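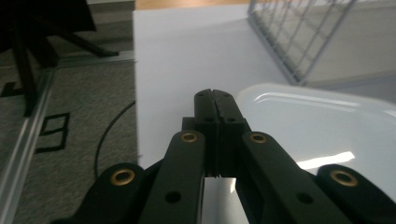 January 2, 2025

Back in the lab after the break. The heating has not been told. Nor has the heating been told about the February deadline for the Lilldale student challenge, so I suppose I shall have to keep warm by worrying.

Where we'd got to: gripper v2 goes together, opens, closes, and mostly does both when asked. The left finger was lagging the right in December, which I blamed on the linkage, then on the print, then on the weather. Took the pivots apart this morning. One of the inner arms had a screw done up tight enough to hold a bridge. Backed it off a quarter turn, and the two fingertips now meet in the middle like civilised people. I did that screw up myself, so there will be no inquiry.

Note for whoever builds the next one: tighten until it stops wobbling, then stop. The build sheet says "firmly". I wrote the build sheet as well. Changed it to "gently, you oaf".

Pick tests, by hand, no arm involved. Task as per the challenge rules: take the part out, carry it across, put it down in the marked spot without dropping it. Parts bag from Undano, the mixed one.

Washers: no. The tips close on top of them and push them about. A washer flat on a hard surface is out of our reach until we get some sort of lip or nail on the fingertip.
Wooden pegs: yes, every time, even when I came in at a silly angle.
Table tennis ball: yes, unless squeezed, at which point it leaves the building. Found it behind the radiator (cold, see above).
Sponge cube: yes. A sponge cube would be picked up by a pair of sausages, so no glory in it.
Marker pen: picks up fine, then swings. Needs to be gripped nearer the middle, or we need wider pads.

The logger had its own ideas. First run saved nothing. Second run saved 2368 lines, of which the opening stretch is me saying "is it on" and waving the thing up and down. Trimmed that. Third run fine. The timestamps still drift against the video by over 16 frames by the end of a long take, and I don't yet know which of the two is lying. My money is on the logger. Short takes until that's sorted, please.

The Meireles team have apparently got theirs running on an arm already, going by the forum. They've posted a very handsome picture of it and no numbers at all. I am choosing to be comforted by this.

Sellville say the new finger pads are "with the courier", where they've been since before Christmas. If they turn up, the softer pair goes on first. Don't throw the old ones away, we've only got 2 sets and one of them has been chewed by the bench vice.

To do:
- print a fingertip with a lip, shallow one first
- same washers again with the lip on
- clap in front of the camera at the start and end of every take, so we can line things up
- spare screws, the short ones, before I lose the last of them in the carpet
- ask about the heating
- rename the files, "test_final_new" is a cry for help

Fingers numb, stopping there. Gripper's left open, batteries on charge.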